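Fellau Tuchfalten: Datenblatt

Stand: April. Gepflegt von Ramil Saludo und Eilif Söderlund.

Inhalt

Der Datensatz enthält kurze Aufnahmen vom Auslegen, Falten und Stapeln von Haushaltstüchern auf Tischflächen. Erfasst sind 740 Sequenzen, davon 700 mit vollständiger Annotation. Die übrigen liegen im Ordner unvollstaendig/ und sind nicht Teil der Standardaufteilung.

Der Schwerpunkt liegt auf Tüchern, deren Rand sich vom Flor unterscheidet. Glatte Geschirrtücher aus Leinen oder Halbleinen sind im Schwesterdatensatz Nesero abgelegt und werden hier nicht berücksichtigt.

Ordnerstruktur

sequenzen/ – Aufnahmen, ein Unterordner je Sequenz
labels/ – Annotationen als JSON
tuecher.csv – Liste der Tücher mit Material, Farbe, Randtyp
flaechen.csv – Liste der Unterlagen
unvollstaendig/ – Sequenzen ohne abgeschlossene Annotation
CHANGELOG – Änderungen je Version

Tücher

tuecher.csv führt 76 Einträge. Jedes Tuch hat eine eigene ID, auch wenn mehrere aus derselben Packung stammen. Nach dem Waschen behält ein Tuch seine ID; das Feld waschgaenge wird hochgezählt. Mikrofaser wird ohne Weichspüler gewaschen und hängend getrocknet.

Beim Randtyp wird unterschieden zwischen eingefasst, umgenäht, gekettelt und lasergeschnitten. Als eingefasst gilt ein Tuch nur, wenn ein separater Streifen um die Kante läuft. Die Farbe der Einfassung steht in einem eigenen Feld (rand_farbe) und wird auch dann eingetragen, wenn sie dem Flor entspricht.

Die Eckform ist getrennt vom Randtyp erfasst. Werte: rund, spitz, unklar. Bei spitzen Ecken wird der Eckpunkt annotiert, bei runden der Scheitel des Bogens. Beide stehen in labels/ unter ecke_xy, das Feld eckform ist beim Einlesen also immer mit auszuwerten.

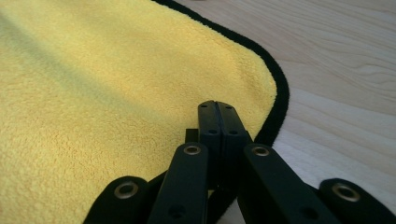
Abb. 1: Gelbes Mikrofasertuch mit schwarzer Einfassung auf heller Holzfläche. Randtyp eingefasst, Eckform rund.

Unterlagen

flaechen.csv enthält 12 Flächen, überwiegend Holz und beschichtete Platten. Helle Hölzer mit sichtbarer Maserung sind absichtlich stark vertreten. Geschwungene Maserungslinien werden von einfachen Kantendetektoren gelegentlich als Tuchrand ausgegeben. Für Vergleiche empfiehlt sich die Teilmenge holz_hell.

Die Fläche wird vor jeder Sequenz abgewischt. Das Tuch wird erst aufgelegt, wenn sie trocken ist.

Annotation

Je Sequenz werden folgende Zustände vergeben:

lose – Tuch ohne erkennbare Ordnung
flach – ausgelegt, leichte Wellen zulässig
halb – einmal gefaltet
viertel – zweimal gefaltet
stapel – auf mindestens einem weiteren Tuch liegend

Die Grenze zwischen lose und flach ist eine Ermessensfrage. Als Regel gilt: Solange keine Stelle des Tuchs auf einer anderen liegt, wird flach vergeben. Schatten auf dem Flor sind kein Hinweis auf eine Falte. Im Zweifel entscheidet der Verlauf des Randes.

Alle Sequenzen wurden von einer Person annotiert und von einer zweiten geprüft. Abweichungen sind im Feld strittig vermerkt und nicht nachträglich geglättet.

Bekannte Einschränkungen

Dunkle Tücher mit dunklem Rand sind unterrepräsentiert. In den Aufnahmen aus dem Raum Górecki überstrahlen helle Flächen am Nachmittag, betroffene Sequenzen tragen das Flag glanz. Bei langflorigen Tüchern verschwimmt die Randlinie im Nahbereich; die Toleranz für rand_polygon ist dort doppelt so hoch angesetzt.

Frottee und Mikrofaser mit Schlingenflor wurden in der ersten Version nicht getrennt. Seit Version 2 ist das korrigiert, ältere Kopien von tuecher.csv sollten ersetzt werden.

Nutzung

Weitergabe innerhalb des Projekts Enerley ohne Rückfrage, sonst nach Absprache mit Eilif Söderlund. Fehler in den Labels bitte mit Sequenznummer und Feldname an Ramil Saludo melden. Korrekturen erscheinen gesammelt mit der nächsten Version.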